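Budgeting for a tabletop robot arm

Budgeting for a tabletop robot arm is the work of setting out, before anything is ordered, what a small arm and its surroundings will cost over their useful life. The arm itself is the part everyone looks forward to choosing, but it is seldom the whole bill — the gripper, cameras, table, cabling and objects to be handled all want a line of their own.
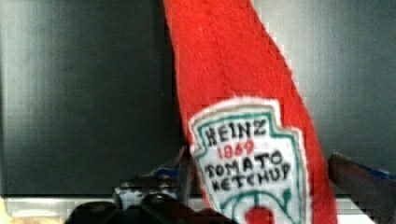
Props are the line most often left out of a first draft, and it is a pity, for they are the cheapest part of the whole affair! Toy food and soft replicas of groceries are popular for kitchen tasks, as they can be dropped again and again without much harm. Olumide Bashir, in his planning notes for the Adgate workshop, put aside 145 pounds for props and dishes and 666 pounds for the table and its fittings, out of a first-year sum of 3,000 pounds that did not include the arm.
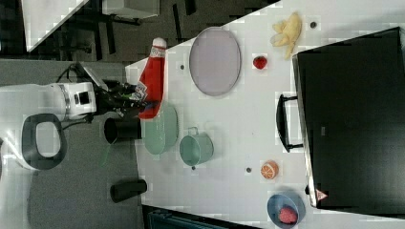
Spare parts come next, and here opinions differ in a friendly sort of way. Somtochukwu Ekwueme prefers to hold back 15 per cent of the yearly sum for fingers, cables and camera mounts, while the Kütt plan buys one full spare gripper at the start and leaves it in the cupboard (a dearer choice, but a comforting one when a finger cracks on a Friday afternoon). Delivery, insurance and training days are usually entered separately, and quotes gathered in November may need asking for again in the new year.

See also: Gripper; Maintenance contract; Second-hand equipment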